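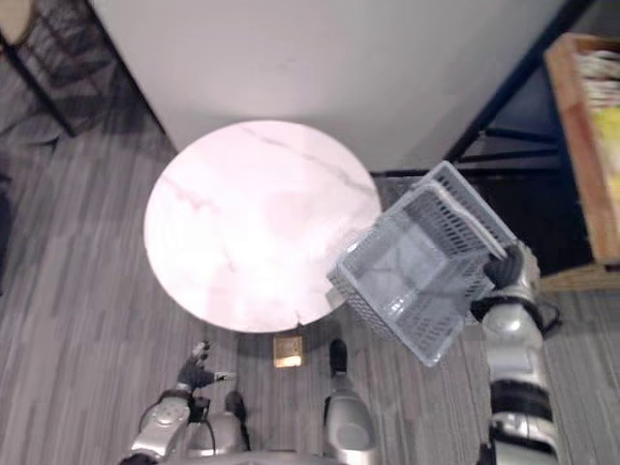
Basket task, head view, right hand on the rim.

How many demos before the basket pick stops being a coin toss?

I'm collecting teleop episodes of a humanoid moving a gray plastic basket at a round marble-patterned table. We have 73 so far. The policy trained on them (Skedbridge defaults, nothing clever) reaches for the basket with great confidence and closes its hand next to it. Do I keep recording, or is something wrong with what I've got? My operator would like to know too, and she's asking less politely every day.
Posted by Kirstin Munro, 2020-09-03

Duarte Neves
73 is thin, but I'd look before recording more. Open twenty episodes and write down where the basket starts. I'd bet on the same spot and the same angle, give or take a sneeze. We had 300 like that in August and what we owned was one very well documented grasp.

Move the basket between takes. Turn it. Have the operator come in from the other side sometimes, and keep the fumbles where she recovers – those taught ours more than the pretty ones. We got to something I'd show a visitor at 327.

Also check the wrist stream. Ours looked like this near the rim, and a good part of the view was the robot's own arm:

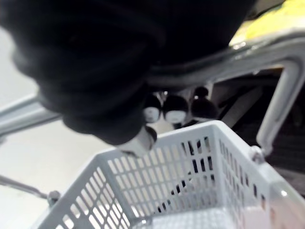

Wrist view, basket with gray tubing behind it.

If yours is similar, the slots are about all the network has to go on up close, so don't crush the resolution. I went down to 95 pixels a side once to save disk. I saved a lot of disk.

dimlow_b
just use more data. worked for me on Sonelo, different robot though, and it was a cup

Kirstin Munro
Checked. Same spot, same angle, nearly all of them. Operator has been informed and has gone for a walk.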